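How to Collect Sock-Hanging Demos Without Fooling Yourself

Every guide tells you to record 1000 episodes and let the model sort it out. I don't buy it. Our Holon set had 867, and I would keep 700 of them.

1. Vary where the socks lie and which clips are free.
2. Record the wrist views along with the head view. Clips are small and shiny, and from the head they mostly vanish.
3. Check the finger pads for lint every 24 episodes.
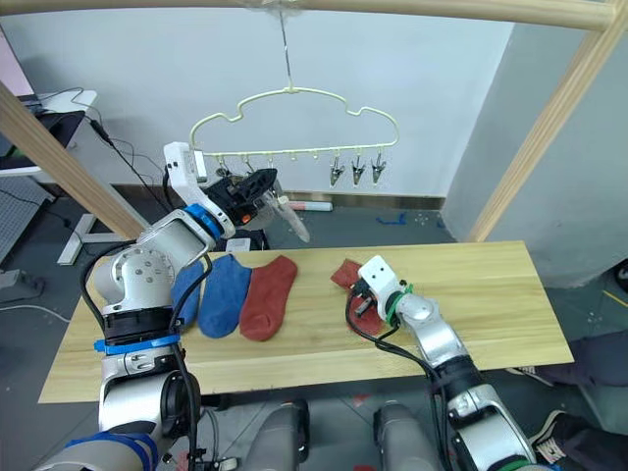
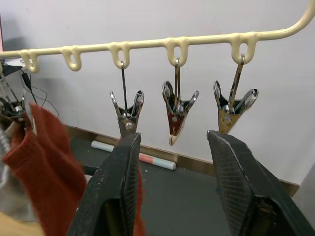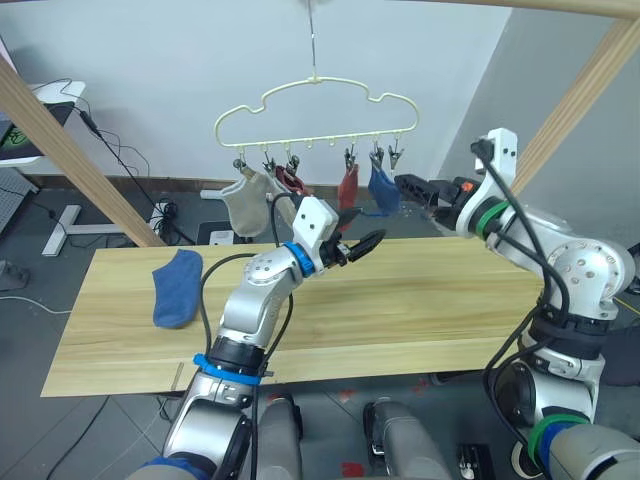
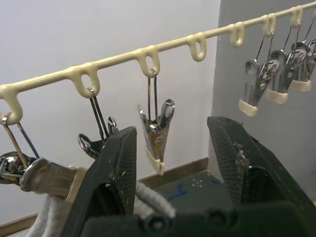
Two head views and two wrist views of the clip hanger.

4. Label fumbles as fumbles — don't trim them into successes.
5. Hold back one hanger layout for testing. A good score on layouts it has seen tells you very little.

Comments (2)

Smadi: Tossing 167 seems harsh. Were they all bad?

Buvham: Do step 5 first. We skipped it and paid for it.

We use cookies to improve this site. Accept / Manage settings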